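I have now spent a good part of October teaching a robot arm to move bread, a job my toddler nephew picked up in one afternoon with no documentation whatsoever.

The way we do it at Nalludow is by remote control. I sit on a stool with a handle in my fist, the arm copies me, and the computer keeps a recording. We wanted 60 good runs. By lunch I had 38, of which 21 survived review, so lunch was quiet.

What gets a run thrown out is mostly me. I hesitate, or I go in too fast and flinch, and the arm learns the flinch with great devotion. Bermúdez, who reviews the recordings, can tell from the wobble when I've skipped coffee.

Bread is worse than you'd think. Squeeze it and it stays squeezed. Come in low and you catch the rim of the bowl, and with two slices stacked up crooked there isn't much room for a finger to go anywhere else.
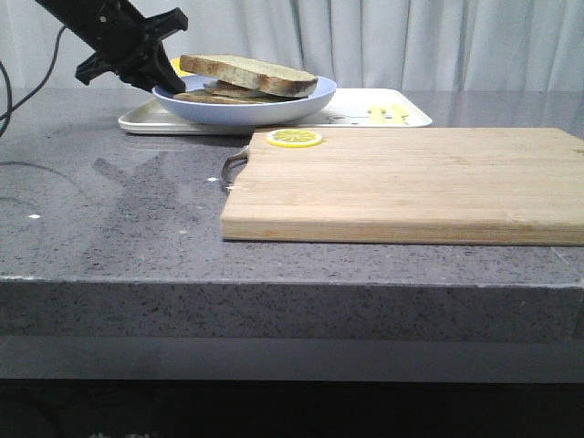
Posted by Liliana Russo in Work, more or less

The lemon is for later. Slices like that want a slower hand than mine, and I've asked for 10 practice runs before anyone hits record. Bermúdez said I could have them if I did the wiping up.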